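活动回顾 > 住与家 > 讲稿

墙到底刷哪种白：一份讲稿（自己念的版本，口水话没删）

2021年9月19日，Zalley 社区活动室 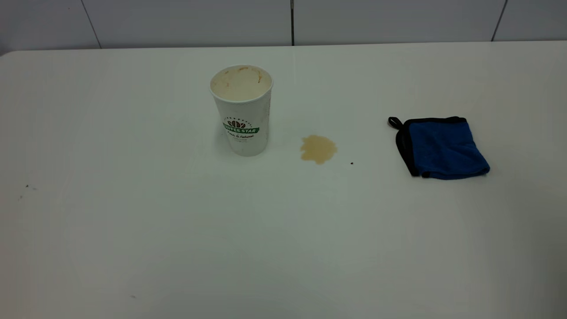
大家好，我先说一句，我不是做装修的，我就是一个给自己家刷过两遍墙的人。为什么刷两遍？第一遍的白选错了！对，白也能选错。去年之前我也觉得白就是白，去店里说“给我来桶白的”，老板问哪种白，我还觉得他在故意为难我。后来我才慢慢学会看，看的办法特别土，就是把两样都号称“白”的东西放到一块儿比。你们看屏幕上这张，台面是白的，没人会说它是别的颜色吧？后面的墙砖是浅灰白，比台面暗那么一点点。要是整个屏幕上只有墙砖，我估计一半的人也会说是白的。再看台面自己，中间有一道稍微亮一点，靠下面两个角又有点发灰。同一张桌子，同一种白，都能看出好几个样子。今天晚上我想讲的差不多就是这件事，讲得啰嗦一点，大家多包涵。

（喝口水。问一下后排听不听得清。）

先交代我家的情况。65 平米，老房子，客厅朝北，卧室朝西，走廊没有窗。我搬进去的时候墙是房东留下来的那种米黄，晚上开灯像泡在茶水里。我当时的想法特别简单，全刷白，越白越好，亮堂！于是我去 Bolger，就是菜市场后面那家油漆铺，买了他家架子上最白的一种，5 升一桶，扛回来就刷。刷完那天晚上我挺得意，拍照发朋友圈，好多人点赞。

第二天早上起来我一看，客厅是蓝的。

真的是蓝的，冷冰冰的，跟医院走廊似的。我还以为买错了，拿着桶去找老板，老板叫 Wendelin Steiner，在这儿住了好多年，中文说得比我快。他看都没看桶，先问我：“你家客厅朝哪边？”我说朝北。他说那就对了嘛。他说朝北的房间进来的光本身就偏冷，你再给它一种干干净净、一点黄都不带的白，它当然往蓝里跑。我说那你卖的时候怎么不讲，他说你也没问啊。行吧。

（这里一般会有人笑，等一下再往下。）

第一部分，白里面掺了什么

市面上的白漆，大多数都往里加了一点点别的颜色，黑、黄、红、绿、蓝，加得很少，少到单独看你根本觉不出来。觉不出来不等于没有，上了一整面墙它就出来了。我自己分类特别粗，偏暖的、偏冷的、偏灰的，三堆。偏暖的里头一般有黄或者红，偏冷的有蓝或者绿，偏灰的就是掺了点黑，有时候再带一点别的。

怎么看出来呢？拿一张打印纸，普通的 A4 纸就行，贴着色卡放。打印纸一般都偏蓝偏亮，你把色卡往上一搁，原来以为是纯白的那一格，一下子就黄了，或者就灰了。我第一次这么干的时候简直像被人揭了老底，我挑了一个星期的“纯白”，放到纸上跟奶油一样。

还有一招，把几张白色卡叠着错开，每张露一条边。单张看不出区别，几条边挨着，区别马上就有了。这个别在手机上做，手机屏幕有自己的脾气，自动亮度、夜间模式，全都会骗你。我有个阵子天天半夜躺床上挑颜色，开着夜间模式，屏幕黄黄的，挑出来的全是偏冷的，白忙活。（白忙活，这句不是故意的，但是讲了两回都有人笑，留着。）

第二部分，光

朝北的房间，我现在的意见是选偏暖一点的，但别太暖。朝南的随便，朝南的人命好，什么白上墙都好看，你们可以先去吃点心。朝西的比较麻烦，上午像朝北，下午四五点钟太阳一斜进来，满墙都是橙的。我卧室就朝西，第二遍刷的是一种偏灰的白，下午橙光打上去比较稳，不会像个烤箱。早上看它确实有点闷，可是早上我反正在睡觉。

灯也算光，而且很多人忘了这个。你下班回家天都黑了，一天里看墙的时间大半都是在灯底下，结果选漆的时候跑到太阳底下去选，这不是白选吗。灯泡盒子上写着暖白、中性白、冷白，名字跟油漆一模一样，所以我去买东西经常跟店员鸡同鸭讲。我的建议是先把灯定下来，灯泡装好，再去挑漆。我自己顺序是反的，先刷墙后换灯，换完灯觉得墙又不对了，这就是第二遍的由来之一。

地板也会往墙上反颜色，这个我是真没想到。我家走廊是红砖色的老地砖，刷了白墙以后，墙根往上一截是粉的。我趴在地上擦了半天，以为谁蹭上去的。后来铺了一条灰地毯，粉色就没了。窗外要是有棵大树，夏天墙会发绿。对面楼要是红砖墙，你下午也能沾到一点红。

第三部分，试色，求你们一定要试

这是整场里我最想让大家记住的部分，前面走神了没关系，现在回来一下。

小罐试色漆，Bolger 有，别的店大多也有，不贵。我第二遍买了 4 罐，都是白的。老公说你疯了吧，买四罐白的。我就不理他。别直接往墙上涂！我第一回就是直接在墙上涂了一块一块的，旁边是旧的米黄，那一衬什么白都显得特别冷特别亮，根本没法看。要涂在硬纸板上，涂两遍，边上留一圈纸的本色，干透了再看。纸板的好处是能拿着走，早上靠在窗边，中午靠在对面墙上，晚上放到沙发后面，放进走廊。我那几块纸板在家里流浪了好多天，客人来了问我是不是在搞艺术。

纸板要竖着看，墙是竖的嘛。平放在桌上看，天花板的光从上面下来，比竖着亮一截，你会以为这个白刚好，上了墙就暗了。这个亏我吃过，所以讲得比较大声。

纸板背面写名字，写编号，写清楚。我最后选中的那个叫 Dolar 系列 1005，别看名字洋气，就是一种带一点点黄、又带一点点灰的白。它在色卡上的时候丑得很，脏兮兮的，我第一眼就想划掉。是 Wendelin 硬塞给我的，他说你拿回去放三天，不喜欢我送你一把刷子。我没拿到那把刷子。

（展示纸板，传下去给大家摸，记得收回来。上次在图书馆那场少了一块。）

顺便讲一下名字。千万别按名字选颜色。同一个色卡上有一格叫 India，我还以为是什么浓郁的香料色，翻开来一看，淡得像洗过米的水。还有什么晨雾、羊毛、贝壳、棉布，你回家跟家里人说“我选了贝壳”，他脑子里想的贝壳跟你的不是一个贝壳。念编号，念编号最不吵架。

第四部分，光泽，快讲

哑光的吸光，墙上有坑坑洼洼看不太出来，老房子的恩人。缺点是不耐擦，开关旁边一圈手印，擦一擦就擦出一块亮的来。半光的好擦，厨房和走廊我会用这个，可是墙面不平它就把所有的毛病都给你照出来。同一个编号，哑光和半光刷出来看着也像两种白，半光的会显得亮一点、冷一点，看你站在哪儿。所以你客厅哑光、走廊半光，交界的地方最好落在一个墙角里，别落在一面墙的中间。我就是落在中间了，现在那里挂着一件大衣。

天花板呢，很多人问。天花板比墙暗，因为光很少直接打上去，你用跟墙一样的漆，它看着会灰一档。我的天花板用的是比墙干净一点的白。也有人喜欢墙和天花板一个颜色，房间矮的时候这样挺好，那条线不那么显，觉得高一点。我两种都见过好看的，不站队。

踢脚线、门框、窗框，这些地方常常已经是白的，而且是很难改的那种，比如塑料窗。那你就从窗框出发去选墙。把纸板贴着窗框放，看它俩吵不吵架。一个偏蓝的白窗框配一面偏黄的白墙，窗框会显得便宜，墙会显得旧，两边都冤枉。厨房的瓷砖和台面也是这个道理，已经装好的东西最大，墙听它们的。差得多一点没关系，差得多别人知道你是故意的。差一点点最难受，像穿了一身没配上的西装。

第五部分，干活

这部分我本来不想讲，不过每次都有人问，那就讲几句。买漆一次买够，调色的漆两次调出来可能有细微的差别，真差了就把几桶倒一个大桶里搅匀再刷。罐底的编号拍个照存着，过两年补墙要用。原来墙上有深色或者有水渍的，先上底漆，不要指望白漆自己盖得住，我刷米黄那面墙，没上底漆，三遍还是透。刷完当天不要下结论，湿的时候颜色跟干了不一样，晚上累得要死，看什么都不顺眼。睡一觉，第二天早上看，傍晚再看一次，开灯再看一次。

（如果时间不够，从这儿直接跳到提问。）

可能会被问到的，先写几句免得卡壳：

出租房能不能刷？先问房东，最好让他回个短信。我那个房东听说我要刷白，高兴得不得了，还给我报了滚筒的钱。

家里有小孩怎么办？走廊和小孩房下半截用好擦的，编号留好，隔一阵补一补，别指望它一直干净。

能不能干脆选最流行的那个白？可以啊，买小罐先试。流行的那个在我家客厅就是蓝的。

两口子意见不一样怎么办？我家的办法是纸板翻过来只看背面字母，每人在早上和晚上各选一次，看谁自己跟自己先打起来。最后选出来的都是 1005，老公现在对外都说是他挑的。

好，纸板在前面桌上，大家可以拿到窗边去看，看完放回来。点心在门口，有一种绿豆的快没了。

联系我们：活动室前台留言 | © Zalley 住与家小组 | 返回顶部

读者留言

小满妈：那天我坐后排，听得清的！回家把 A4 纸往墙上一贴，我家住了六年的“白墙”是绿的，我现在坐在沙发上怎么看怎么绿，谢谢你啊（咬牙）。

老丁：半光那段有点不同意见，墙找平做好了半光没那么吓人，贵在腻子上。漆面好不好看，打磨占一大半。

阿芫：朝东的呢？全场没提朝东的！

作者回复 阿芫：哎呀真漏了。朝东就是早上暖、下午冷，看你什么时候在家。下午在家多就按朝北的来选，稍微暖一点。

kiwi不削皮：传下去的纸板有一块在我包里，不好意思，明天放回前台。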